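Last updated: September, 4:10 p.m.

Revised Bench Rules for Tabletop Robot Arms Take Effect at Komora

The Komora Center for Applied Handling has adopted a revised set of working rules for robot arms used on open benches. The rules, published internally as Practice Note 616, apply to every arm that picks up, moves or sets down everyday items on a table where people also work. They replace a shorter note that had been in use since the center opened its second hall.

The revision covers bench layout, cables, speed, the choice of test items, record keeping and the duties of the person in charge of a session. It applies to staff, visiting researchers and students. Outside partners who use Komora benches under a service agreement are also bound by it, and the agreement form has been changed to say so.

"Most of what is in the note was already being done by careful teams," said Chrysoula Galanis, who led the revision. "What we did not have was a single text that a new person could read before the first session and that a supervisor could point to afterward. People had picked up their habits from whoever trained them, and the habits differed from one bench to the next."

Scope

The earlier note was written for arms that stood inside fixed guarding and handled machined parts. Work at the center has since moved toward ordinary containers: bottles, jars, cups and tins of the sort found in a kitchen or bathroom cabinet. These items vary in weight, surface and stiffness, and many of them are made of glass. The benches are open on at least one side so that items can be placed and changed by hand between runs.

Practice Note 616 treats this as a separate class of work. It defines a bench session as any period in which an arm is powered and items are within its reach, whether or not the arm is moving. A pause to rearrange items counts as part of the session. So does remote operation, in which a person guides the arm from another position in the room.

The note does not apply to mobile platforms while they are traveling between rooms. A platform that is parked beside a bench and has an arm within reach of the table is covered.

Layout of the bench

Each bench must have a marked working zone, and the items in use must stand inside it before the arm is enabled. Glass containers are to be placed toward the back of the table, next to a wall or an upright panel where one is fitted, and never within 10 centimeters of the front edge. Items that are not part of the task should be kept off the tabletop unless clutter is itself under study, in which case the session plan must list them.

Cables receive more attention than in the earlier text. Loops leaving the wrist or the gripper must have enough slack for the full planned motion and must not be able to catch on a bottle neck or a pump top. A cable may cross the tabletop if it serves a sensor or fixture in use, but its path has to be recorded in the plan, and it has to be checked again when the items are moved.

Small metal parts such as discs, clips and caps are permitted on the table. The note asks teams to decide before a run whether each one is a target, a marker or an obstacle, and to write that down. Galanis said that this paragraph drew more comments than any other during the review. Several teams thought it too fussy, and it was kept after a discussion that ran well past the scheduled hour.

Speed and contact

Within the working zone, arms are limited to the reduced speed setting whenever a person could reach the table. The gripper must approach a container at the lowest setting that lets the task proceed, and grip force is to be set for the weakest item present. Where a soft plastic cup and a heavy jar stand side by side, the cup governs.

Any unplanned contact between the gripper and the table or a neighboring item ends the run. The operator must stop the arm, look at the item and the fingers, and make an entry in the log before going on. Touching a neighboring item is not in itself a reportable event. A broken, cracked or leaking container is, and the bench must be closed until it has been cleaned and signed off by someone other than the operator.

Teams that study contact on purpose, for example pushing or sliding one object with another, may apply for a variation. Applications are handled by the practice office and are normally answered before the next booking period.

Contents and labels

Containers may be used full, partly full or empty. If a container holds anything other than water, the contents must be named in the session plan, and the original label should be left on wherever possible. Teams that remove or cover a label must attach a plain one stating the contents. Pressurized cans, strong cleaners and anything that gives off fumes are excluded from open benches.

Food items are allowed on the condition that they are treated as test material from the moment they enter the hall. They are not to be eaten or returned to the kitchen.

Duties of the session lead

Every session must have a named lead who is present in the hall and within reach of a stop control. The lead may also be the operator if there is one arm on the bench. Where a second robot stands beside the same table, the two roles must be held by different people, even if the second machine is not assigned to the task. Galanis described this as the change most likely to affect scheduling.

"We understand that it asks for a second person on days when a team would have preferred to send one," she said. "The reach areas overlap on several of our benches, and an operator who is watching a gripper closely is not watching the machine to one side."

The lead is also responsible for a short walk around the bench at the start. The note lists the points to be covered: stop control tested, wrist mountings tight, camera stands locked, floor clear beneath the front rail, and no cups, tools or personal belongings within the arm's reach unless listed.

Records

Logs are to be kept in the Zilluvow record system, which the center has used for equipment bookings and will now use for bench sessions as well. An entry needs the name of the lead, the item list, the speed setting and any stops. Camera recordings may be attached but do not replace the written entry. Recordings that show a person's face must be handled under the center's existing privacy rules.

The practice office reviewed 2701 past log entries while drafting the note. Many of them could not be compared with one another, Galanis said, as teams had used their own words for the same kind of stop. The new form offers a short set of fixed terms and a free text field.

Training and transition

All current bench users must complete a briefing, which takes 20 minutes and is held in the Christodoulou Room next to the main hall. New users will attend the briefing and then observe one full session before they may act as operator. Those who hold a valid card under the earlier note may keep working during the transition period, provided that a briefed lead is present.

Printed copies of Practice Note 616 have been placed at each bench. Questions on its wording should be sent to the practice office; requests for changes to a particular bench go to the hall manager, as before.
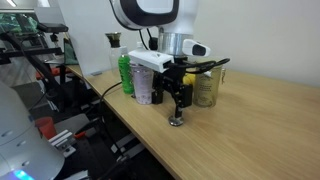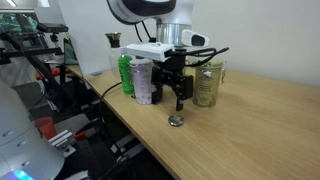 Vesska, September — Benches at the center's Vesska hall are the first to work under the revised rules. The pictures show one of them, a light wooden tabletop set against a plain wall, with an arm reaching down over a group of containers that includes a bright green plastic bottle, clear glass and a labeled jar. A second white robot stands beside the table, so the two-person rule applies to the bench. In both pictures a black cable crosses part of the tabletop; under the new note, its path belongs in the session plan.

The second picture shows the left gripper finger against the side of a pale lavender-and-white container, with a small round metallic disc lying on the wood close to the other finger. Parts of that kind fall under the paragraph on targets, markers and obstacles.

The center will collect comments from bench users at Vesska before the note is applied to the teaching benches, where sessions are shorter and item changes more frequent. Comments may be entered in Zilluvow under the session to which they relate, or given in person at the briefings. The practice office has asked in particular for remarks on the item list, which some teams have found slow to fill in when a task uses many small objects, and on the wording of the variation form.

Galanis said the office would publish its replies alongside the comments. Any changes to the speed and contact rules would be issued as an amendment to the present note, and printed copies at the benches would be replaced at the same time.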